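Trinis is coming back for one more season, and yes, I screamed a little 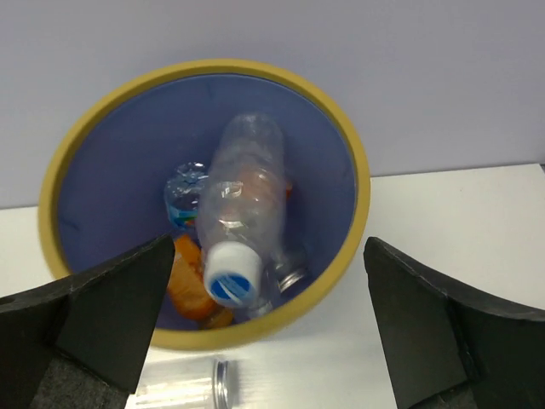
FLERNILANO, March

Okay, so I'd made my peace with it. Trinis ended on that awful ferry cliffhanger two years ago, the cast moved on to other jobs, and I packed away my season guide like a grown-up. And then this morning, before my first coffee, the people at Tovonura put out a short statement saying the show is getting a final season of six episodes. Six! I'll take it.

The main cast has signed on again, according to the statement, including both sisters and the harbor doctor (my favorite, don't argue with me). The only part being recast is the teenage nephew, who was played by a kid who is now taller than everyone else on the show. Tovonura hasn't said who is taking over, and the fan boards have already picked three different people and started fighting about it.

Filming starts here in Flernilano this summer, mostly on the old waterfront and up on Grīnberga street, where the family's bakery set used to be. I walked by at lunch and the storefront is a phone repair place now, so I have no idea what they're planning to do about that. Maybe the bakery burned down? That would be very Trinis.

They also need extras. A casting call went up on the production's site around 10 a.m. asking for 800 locals for the big festival episode, no acting experience needed, and by the time I got my form in there were already 4000 names on the list. So my odds aren't great – but I own a raincoat from the right decade and I said so in the comments box.

If you've never seen it, the first four seasons are all streaming. People will tell you to skip season two. Don't! The courtroom stuff drags a bit, sure, but the whole wedding storyline makes no sense without it, and the dance scene alone is worth an evening.

No air date yet. The statement just says "next year," and Tovonura said the same thing before season three and then we waited an extra five months, so I'm not putting anything on my calendar. There's a cast Q&A planned for the first week of filming at the Flernilano town theater, which has 134 seats. Tickets aren't on sale yet, and I'll post the link as soon as I've bought mine.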